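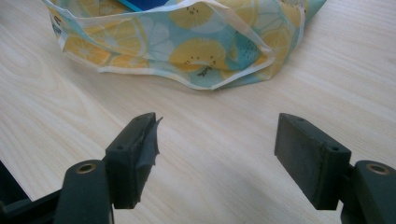 Keeping a small PC clean, cool and quiet

I've had a little desktop computer tucked behind the monitor in the kitchen for years now, and before that a big noisy tower under the desk, and I've picked up a fair few habits for looking after them. None of it is clever. Most of it involves a paintbrush.

Dust comes first

I clean mine every 3 months, more often if the windows have been open all summer. Shut it down properly, switch it off at the wall, pull the plug and hold the power button in for a few seconds. Then I take it to the back door, because the first time I did this indoors I was sneezing until bedtime!

A soft, dry paintbrush is my favourite tool for this (a new one, please, not the one you did the skirting with). Brush the vents from the outside, then take the lid off if yours comes off easily and do the fan blades one at a time. Hold the fan still with a finger while you brush or blow. Letting it whizz round with the canned air is great fun and very bad for the bearings.

Keep the can upright and use short puffs. If you tip it you get a squirt of freezing liquid, and you don't want that on a circuit board.

I don't use the vacuum cleaner inside the case. I know people who do and swear by it, but the static worries me and I've seen a tiny screw go up the nozzle.

Where you put it

Mini PCs get shoved in all sorts of places, and they mostly don't like it. Mine spent its first winter in a closed cupboard and the fan roared every time I opened more than one browser tab. I moved it out, left a hand's width clear on each side, and it went quiet the same afternoon. Keep it off carpet, off the top of the router and well away from the kettle.

If yours hangs on the back of the screen, check which way the vents face. I had mine upside down for ages.

Noise

Before you buy a new fan, try these:

Put something squashy under the feet. I used four stick-on felt pads from the Skomik multipack, the sort meant for chair legs.

Tighten the lid screws. A buzz that stops when you press on the case is nearly always a loose panel.

Look for a cable touching the fan. I found one doing exactly that and moved it over with a twist of freezer bag tie.

If it still grinds after all that, the fan is probably worn out. My Troltomier replacement cost 12 pounds and took 20 minutes to fit, and a good part of that was me looking for the screwdriver. Take a photo of the plug before you pull it out, and measure the old fan, thickness as well as width. I bought one too fat first time round.

Adding a drive

Swapping the old hard disk for an SSD was the best thing I ever did to an elderly machine. It used to take so long to start that I'd make toast. Back up first, of course, and check the back-up opens on another computer before you touch anything.

Touch something metal and earthed before handling the new drive, and don't do the job in woolly socks on a rug. The small stick-shaped drives go in at a slant and then get pressed flat and held with one screw. That screw is about the size of a grain of rice, so I work over a tea towel, where things don't bounce. Larger screws go in an old Riston egg cup in the order they came out.

Don't force it. If it won't go in, turn it over and look at the notch, and if the notch is in a different place you've got the wrong type and will have to send it back, which I have also done.

Leads and labels

Every power brick in our house now has a strip of masking tape with the name of the thing it belongs to. Masking tape goes gummy after a couple of years, so I redo them in October when I'm changing batteries anyway. Spare leads get coiled loosely and fastened with a Skoryk hook-and-loop strap. I did try rubber bands and they perished all over the cables, horrible stuff to get off.

The screen

A dry microfibre cloth does most marks. For sticky fingerprints, dampen one corner with plain water and wipe gently with the monitor switched off, then leave it 30 minutes before you turn it back on. No window spray, no kitchen roll. Wash the cloth without fabric softener or it'll smear everything from then on.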